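Open day at the Illevel consular office
Posted 6 Mar 2025

The invitation said the new consular service office in Illevel would be "open to all members of the community, with or without paperwork." I have been dealing with consulates for most of my adult life, first for my parents and then for myself, and I have learned to read such sentences slowly. I went anyway. I brought paperwork.

The office is on the second floor of the Hedlund building, over a dentist. The sign downstairs gives the name of the dentist in large letters and the consular section in small ones, and the arrow under it points at the elevator, which was out of service. Two older women ahead of me took the stairs one step at a time while a young man in a suit told them how pleased he was that they had come.

The waiting room is nicer than the old one. It has chairs with padding, a water cooler that had water in it, and a screen that calls numbers in three languages. On open day the screen was showing a loop of waterfalls. I asked whether it would be calling numbers by the time the office opened properly and was told that the system was being configured. The old office had a paper ticket roll and it never needed configuring.

We were taken around in groups. Mine was led by Borislav Vidmar, who runs the front counters and who was, I will say, straight with people when they got him away from the prepared part. The prepared part was about Brellitz. Brellitz is the new online appointment system, and we heard a lot about it. You make an account, you upload your documents, you choose a time, and on the day you walk up to the window and everything is ready for you. He showed us on a laptop. The demonstration account had every document already uploaded and every time slot in November free.

A man behind me asked what happens if you don't have a smartphone. You can use a computer. And if you don't have a computer? You can call. He asked who picks up. Vidmar said the phone line is staffed on weekday mornings, and then, after a pause, that it is one person. I thought better of him for that.

The figures were on a poster in the corridor. The old office handled 900 passport applications last year, and the new one is planned for 1000. That struck me as a modest return on a new lease, a new system and a ribbon. I asked whether the extra capacity came from more staff. It comes from "streamlined intake." There are 2 service windows, the same as before. They are wider.

We saw the photo booth, which takes passport pictures on the spot so that you no longer have to go to the drugstore and be told afterward that your chin is wrong. This is a real improvement and I have no complaint about it, except that it was not switched on. We saw the room for private matters, such as deaths and custody papers, and it has a door that closes. In the old place you explained your father's death through a slot in the glass with a line of people behind you. Whoever asked for that door deserves credit.

Then the speeches. Hjørdis Backlund, who heads the section, spoke for longer than the program allowed and said the word "community" often. She announced outreach days in Jaltavden, for people who can't make the drive. I live on that side and the drive is 170 miles each way, so I listened closely. I asked for dates. The dates are being finalized. I asked if fingerprints could be taken on those days, since without fingerprints an outreach day is a person with a folder telling you to go to Illevel. She said the mobile equipment had been requested. I wrote down "requested" and underlined it.

There was a table of leaflets, and I took one of each. The emergency leaflet is good. It says plainly what they will do if you are arrested or lose your passport abroad, and what they won't do, such as pay your hotel bill or find you a lawyer for free. It also lists the after-hours number. I called it from the parking lot to see, and it rang through to a recording giving the office hours. I reported this by email the same evening and got an automatic reply thanking me for my interest in Brellitz.

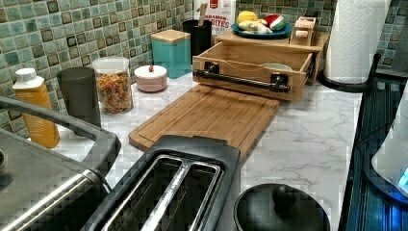 The checklist for renewing an adult passport runs to both sides of the page, and I have been through it twice at home. Side one is clear enough: old passport, proof of address, the form, the fee. Side two is where they lose me. It says originals must be "presented" and copies "provided," then in the next paragraph that copies are not accepted. It also says to keep all your documents flat and together until the appointment, which is fine advice if you have an office to keep them in. Most people I know do this kind of thing in the kitchen, between the toaster and the cutting board, and a birth certificate from 1961 does not belong next to either. A folder with the checklist printed on it would have been a better giveaway than the pens.

The coffee was decent. I talked there with a couple who had come to register a baby and thought the open day meant the windows were open. They had taken the day off work. A clerk did find them the form, and she stayed with them while they filled it in, but they will have to come back to hand it over.

My own passport runs out in the fall. I made a Brellitz account that night, and it rejected my last name because of the accent on it. Without the accent it went through, so now my account doesn't match my passport. I have written to ask whether that matters. If I get an answer I'll add it to this page.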